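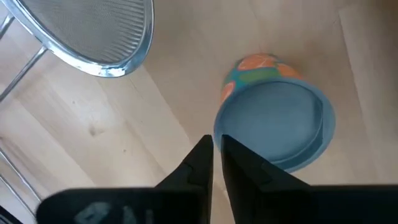

My cousin sold his plumbing business in July, and by the time the leaves were down he had been approached by three wealth advisers, a man with a vineyard, and somebody from church with an idea about self-storage. I mention this because he asked me what to do with the money, and I gave him the dullest answer I own. Put it somewhere boring and leave it alone until you've stopped thinking of yourself as a rich person. He looked at me the way you look at a waiter who recommends the soup.

I've been writing about personal money long enough to have a low opinion of advice, including mine. Most of it is sound. Spend less than you earn, keep some cash handy, don't buy things you can't explain. The trouble is that sound advice has no salesman. A savings account will never take you to lunch, and the vineyard man has already offered twice.

The fee on the menu

My own education came from a small firm called Starnier, which looked after a modest pot of mine for several years. They were lovely people. They sent a calendar. My adviser, Tullio D'Amico, remembered my knee surgery and asked after it long after I'd forgotten which knee. One evening, out of spite toward a different chore, I added up what all this had cost me in a single year. It came to $3,953.

I don't say that was robbery. Tullio answered the phone, and when the market had one of its fainting spells he talked me out of selling, which may have paid for the calendar many times over. But I had never once seen that number written down as a number. It had always been a percentage, and a percentage is a wonderfully shy animal. One percent sounds like what's left in the bottom of the yogurt. If the waiter at the end of each year had handed me a bill for $3,953 and stood there while I found my card, I'd have asked what was in the soup.

So here is my opinion, and you can have it free. Every adviser in the country should have to send one letter a year, on paper, with the dollar amount you paid them printed in the same size type as your name. No pie chart. No brochure with a couple laughing at a sailboat.
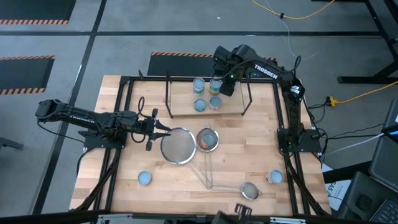
What Huiling said

I tried this out on Huiling Liao, who spent years on the other side of the desk and now teaches a night class on household budgets. She thought the letter was fine as far as it went, and she thought it didn't go far. In her experience people who see the bill get angry, fire the adviser, and then do something worse on their own. One of her students left a perfectly decent planner over $200 and within a few months had put five times that, a clean $1,000, into a company whose product he couldn't describe to the class. He could describe the logo.

I have no good answer to that. I could say that a man is entitled to lose his own money without paying someone to watch, and I more or less believe it, but I notice I only believe it about other people.

What I did myself was in between. I moved most of the pot to a cheap index fund, and I pay Huiling's old colleague Malte Steinbach by the hour, 2 hours a year, to look it over and tell me I'm not as clever as I was feeling in the driveway. He bills me afterward and I write a check. It stings a little every time — I've come to think the sting is most of the service.
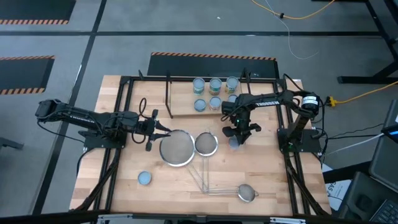

The objection I hear most is that hourly advice is for people with tidy lives, and that someone with a business to sell, an ex-wife and a boat needs the full treatment. Maybe so. Complicated people should pay for complicated help, in the same way that they pay for complicated divorces. I'd only ask them to check whether the complication was there before the adviser arrived. I have seen a retired school principal with one pension and a paid-off house walk out of an office owning eleven separate funds, four of which seemed to hold the same companies in a different order.

My cousin, for the record, hasn't decided. The money is sitting in an ordinary account, earning a little, and he complains about it every time we talk. He says it feels like it isn't doing anything. I told him to give it another six months of that. He has lunch with the vineyard man next week.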